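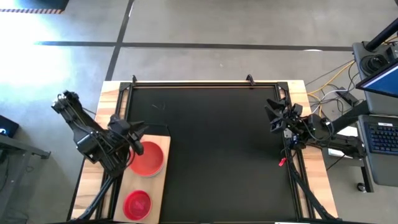
Valdir Guerra objected at the first review that a kit sold for two-arm bench work should be judged on how fast a new team can get it running, and that raw positioning accuracy mattered less to a buyer. The test plan was changed accordingly. Setup time and operator learning were moved ahead of the accuracy trials, and the report follows that order.

1. Scope

The product under review is the Ilo bench kit, supplied by Maddocks. It was evaluated for small dish-handling tasks of the type listed in the Dunenstead course handbook. The review covers the two arms, the grippers, the control software (Cellar) and the printed manual. Pricing and long-term support were left out.

The bench has a black work surface inside an aluminum frame, with one arm on either side. Dishes are presented on a light wooden board laid on the surface.

2. Setup

Mechanical assembly followed the manual without changes. Software installation took 45 minutes, most of it spent on driver updates. Cellar found the left arm at once but listed the right arm under the wrong port until the configuration file was edited by hand. The manual mentions this file only in an appendix.

Cable routing is left to the customer. The kit would benefit from a fixed cable path at the wrist, as a loose bundle limits how far the last joint can be turned with confidence.

3. Handling trials

A total of 361 trials were logged in June. Each trial consisted of one approach, one grip and one release. Trials were grouped into 5 sets, and the arms were homed between sets – a step that Cellar does not prompt for.

Fingertip alignment was checked with the gripper open before each set, using the wrist camera view.

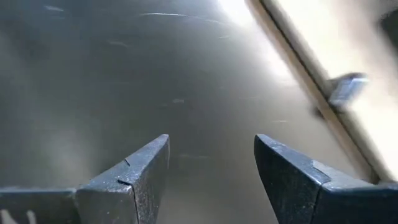
Can the fingers be replaced without recalibrating the arm? The arm calibration is kept, but the grip offset has to be entered again for each new pair.

Genivaldo Meireles ran the offset procedure 2 times per arm. The values agreed within the tolerance given in the manual. Glare on the work surface made the tip edges harder to pick out in the camera view, and a matte cover is suggested for any bench under strong overhead light.

4. Findings

The kit is suitable for teaching use in its present form. The port fault and the missing homing prompt should be corrected by the supplier before it is offered to groups without a technician. Trial logs and the edited configuration file are stored with the project materials.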